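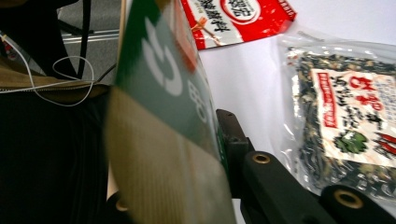 Dried goods by post: sorting a mixed parcel

Prirnix ships its Japanese pantry selection in one carton, with boxes, pouches and clear bags packed together. Sorting by pack type makes the contents easier to store.

Cardboard boxes stack on edge, printed face outward. Printed bags are best laid flat, one deep, as their corners curl and a pile soon slides. Clear bags show their contents, so a dark mixture with pale flecks can be identified without turning to the label, though preparation details still need to be read.

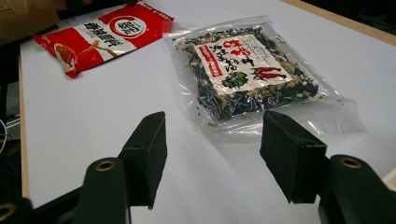 Storage after opening

Fold the spare plastic down to the level of the filling and clip it. Plaltow sells a shallow tray, 31 cm long, that takes two bags side by side. Keep the label: if the mixture moves to a jar, tape the label to the outside. Stock bought in June should go in front of later purchases.

The selection is listed under order code 487.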